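4.3 Dropped garments

We doubt the fault log. Of 231 garment transfers into the bin, the Urnis controller reported 2 failures, yet it counts any closed grip as a success. A sleeve left hanging over the rim passes. So does a shirt released early. Figure 3 shows the workspace.

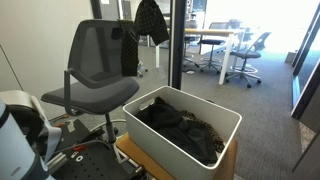

Figure 3. Arm, bin and garments.

Kaede Kamata objected that the stop threshold, set at 200 ms, would have caught an early release. We could not confirm this. The threshold acts on motor current, and thin cloth barely changes it.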